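**Wanted: people who cry at films (and a few who don't)**

Monday, July 29, 2024

The Holldale Picture House in Vundthorpe is putting together a season of weepies for September and we need a viewing panel. The job is to sit in the dark, watch sad films and tell us afterwards how sad they were. There's no money in it. There is tea.

Some background. The Holldale opened in 1915 and has been closing down, on and off, ever since. It has 150 seats, most of which fold the way they were meant to. Every autumn we run a themed season, and every autumn the programme is picked by two people in an office with strong opinions and a kettle. Last year that gave you five weeks of submarine films. We heard what you said about the submarines. Some of you wrote it down and posted it.

So this year you get a say. We have a long list of 16 films and room for half of them. The long list covers dying pets, dying parents, trains leaving stations, letters that arrive too late, and one animated feature about a lighthouse that had our projectionist out in the foyer pretending to check the radiators. What we don't know is which of these work on normal people and which only work on us.

**What you'd be doing**

You'd come to screenings on Tuesday evenings and Sunday mornings through August. You don't have to make every one, but we'd like you at most of them, and we'd like you to stay to the end even if you've guessed who dies. After each film you fill in a card. The card asks:

- Did you cry, and if so, when?
- Did you feel you'd been tricked into it?
- Would you put your mother through this?
- Was it too long? (It was probably too long.)

Then there's a chat in the bar, which Roos Verstraete will chair. Roos runs the programme here and has never cried at a film in her life, or so she says, so she is relying on you. Please don't try to be the one who gets her. People have brought clips.

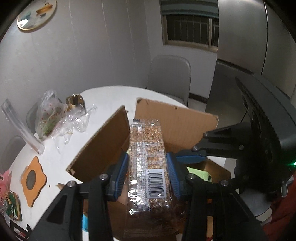 Phones off, obviously. You may bring a friend to one screening, but the friend doesn't get a card and their views on the ending will be treated as gossip.

**Who we're after**

You don't need to know anything about films. If you do know something about films, that's fine too, but please understand that the chat afterwards is forty minutes long and other people are in it. We're keen to hear from:

- anyone over eighteen who lives within reach of a bus to Vundthorpe
- easy criers
- hard cases, including people who laughed at the bit with the dog
- people who haven't been to the cinema in years and can tell us why
- anyone who likes a subtitled film, as we have several and the office is split

We'd also like one or two people who work nights and can do the Sunday mornings wide awake. The last panel had a man who slept through a whole war and still gave it four stars.

**The one proper vacancy**

There is also a paid job going, so read on if you skipped straight here. We need a season assistant for 3 evenings a week, from the middle of August until the season ends. You'd be helping Jianguo Zou, our front of house manager, with tickets, introductions, lost gloves and the hearing loop, which has moods. You'd also type up the panel's cards, and that means reading a lot of handwriting done in low light by people who are upset.

We want somebody who can be pleasant to a queue, carry a ladder and say a few words in front of a screen without telling the audience how it ends. Experience in a cinema or theatre is useful. Experience in a shop is just as good. The pay is the same as for all our front of house staff and Jianguo will tell you what that is if you ask him, before you apply if you like.

**What might put you off**

The main screen is up two flights of stairs. There is a lift, and it works, but it's slow and it plays a tune. Some of the films deal with illness, war and the death of children, and we'll send panel members a note on each one beforehand, so you can skip any you'd rather not sit through. *Clidska* is nearly three hours long and hardly anybody speaks in it. *Feng* is much shorter and worse, in the sense of being sadder. If you only come to one, Roos would like it to be *Clidska*. Jianguo would like it to be anything else.

**How to apply**

For the panel, leave your name and a phone number at the box office, with a line or two about the last film that made you cry, or the last one that was clearly meant to and didn't. For the paid job, leave a CV and a short letter addressed to Jianguo. The box office opens an hour before the first showing and shuts when the last film starts. If the shutter's down, knock.

Please don't say *Bambi*. We've all seen *Bambi*.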